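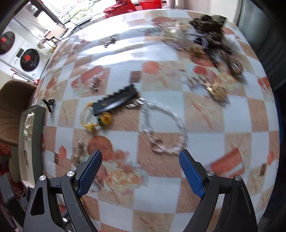 Where do all those little hair clips and beaded loops come from before they land on a card in the drugstore?

A good many of them get sorted and carded by hand, on ordinary tables, in buildings you would drive straight past.

Print this page | E-mail this page

I finally got to visit one of those buildings! Godent holds its open house every fall, and I have been meaning to go for years (I missed the last one with a head cold and sulked the whole weekend). They do hair accessories and a bit of costume jewelry, mostly for small shops and craft fairs, and they have been in the old Strachan shirt factory out past the rail yard for as long as I've lived here. The sign still says Strachan over the loading dock. I drove by it twice.

You park around the back and come in through what used to be the cutting room. Sewwandi Siddiqui met us at the door with a box of name stickers and took our group the whole way through, talking over her shoulder. She started there on the carding line and now does all the buying, and she can tell you what is wrong with a barrette from across the room. I loved her.

First stop was the stockroom. Shelves up to the ceiling, and drawers and drawers of parts. They keep 2739 different items on the books, which Sewwandi says is far too many, and she is trying to talk the owners down to 600. Good luck to her. I would not be able to give up a single one. There was a whole drawer of nothing but orange flower centers, and I would have stayed there until lunch if they'd let me.

After that came the sorting tables, and this was the part I had come for. Returns and mixed lots get tipped out and spread around on a plastic cloth, the shiny checkered kind my grandmother had in her kitchen, white and tan and a sort of brownish pink. It was such a homey thing to find in a factory. Everything ends up on there together: black clips, little silver ridged ones, a claw clip, a clear beaded piece with silver links at one end, and my favorite, a yellow hair tie with a yellow flower on it, orange in the middle, and a smaller flower down at the bottom of the loop. I had one so close to that in second grade that I got a bit silly about it.

We were allowed to try sorting for ourselves. It is harder than it looks! The clips are easy enough, but anything clear disappears against a patterned cloth, especially near the windows where the light comes bouncing back up at you off the plastic. I asked Sewwandi why they don't use a plain white one and she said they tried it, and the sorters' eyes got tired by midmorning, so back came the checks. The other tip I took home was to do the beads first. Beaded things catch on every hinge and tooth they touch, and if you leave them for last you spend your afternoon unpicking. My own jewelry drawer could have told me that.

A good sorter gets through 3000 pieces in a shift. I managed 60 before the group moved on, and two of mine were in the wrong tray.

The carding room was louder and warmer and I have less to say about it. The cards come off a printer called a Vondo that jams if you look at it, or so the man running it told us, and it did jam, twice, and we all cheered. Each clip gets slid on and squared up by hand. They let the kids in the group make a card to keep. I asked if grown-ups could too and got a look, and then got a card. It has a black clip with a scalloped edge on it and I'm wearing it now.

Lunch was sandwiches in the old boiler house, catered by Hostus, the new place by the bridge. The egg salad was very good, the coffee was not. There's a seconds shop on the way out, cash only, and I'd say bring more than you think you need. I came away with a paper bag of barrettes for my nieces, plus one headband nobody is getting but me.

If you want to go next time, sign up early, wear flat shoes and ask to be in Sewwandi's group. They are thinking of adding a spring visit in April if enough people write in, so please write in. The ramp at the back door is fine for strollers and wheelchairs, but the stockroom aisles are narrow and there are three steps up to the carding room. Restrooms are by the shop.

Last updated: October 18, 2025

Contact | Copyright, all rights reserved | Back to top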